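Speaker notes: Small Salon, Sensible Skin
Zistow Beauty Evening, Trultberg, November

Slides are on the stick, spare copy with Calum Yule at the desk. I've got 35 minutes including questions, so if I start on about my nan's cold cream, somebody cough.

Opening. Hello, thank you for coming out in the dark and the drizzle. I'm Heidrun Koller, I run a two-room salon in Rirham and I've been doing facials long enough to remember when we scrubbed everybody's cheeks with ground-up apricot stones and called it a glow. (Pause. The older ones will groan.) Tonight is about winter skin, and mostly about doing less to it.

First bit: the consultation. I used to rush this. Ten questions on a clipboard, lie down please, off we go. Now I give it a proper quarter of an hour for a new client and I ask what they did to their face this morning, step by step. Not what they own, what they used! Tell the Aurelia Brunner story here, she's said I may: she came to me red and stinging, sure she was allergic to something, and when we wrote it all down she was using 2 different acid toners and a peeling mask, all before work. We stopped the lot for a few weeks. Plain cleanser, plain moisturiser, sun cream. She was cross with me for being so boring.

Say clearly that anything that weeps, bleeds, spreads or won't settle goes to the GP or the pharmacist. We're not doctors. Say it twice if there are students in.

Second bit: cleansing. Lukewarm water, please, and hands before flannels if the skin is sore. I still see people take make-up off with one wipe and a lot of elbow. Do the demo on the back of my own hand, cream cleanser first, then the foaming one, and pass the bowls along so they can feel the difference. Towels are in my blue bag.

Third bit: what to stock. Everyone asks this, so get in first. When Taha El Khatib and I went through my old stockroom we had 345 items on the list and I was regularly selling a handful of them. Half the serums were there because a rep was nice to me. I've cut right down and I don't miss any of it, apart from one rose mist that I bought for myself, if I'm truthful. 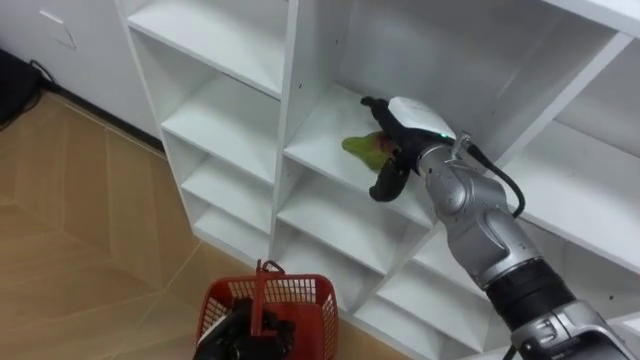 White cubby shelving, one column empty from top to bottom.

Talk about dates on jars. Look for the little open-pot symbol, write the opening date on the base in marker, and keep the treatment jars away from the radiator. Spatulas, never fingers. I know you know. Say it anyway.

Fourth bit: money. Show the figure, 2,367, and let them guess before I tell them: it's what I spent in one year, in pounds, on products I then threw away out of date. That got a gasp in Auer, so don't talk over it. Then mention small orders more often, and asking for samples before you commit to a whole range.

If time is going well, five minutes on facial massage. Light pressure, slow, nothing on broken skin. Cyrill Kuster has offered to be the model and he has a beard, so bring the gel and not the balm!

Questions. Likely ones: retinol and pregnancy (leave it out, speak to the midwife), oils on spotty skin (depends on the oil, patch test first), how often to book a facial (every four to six weeks if they like it, and no guilt if they can't).

Handouts on the chairs by the door. Collect the bowls back before anyone leaves.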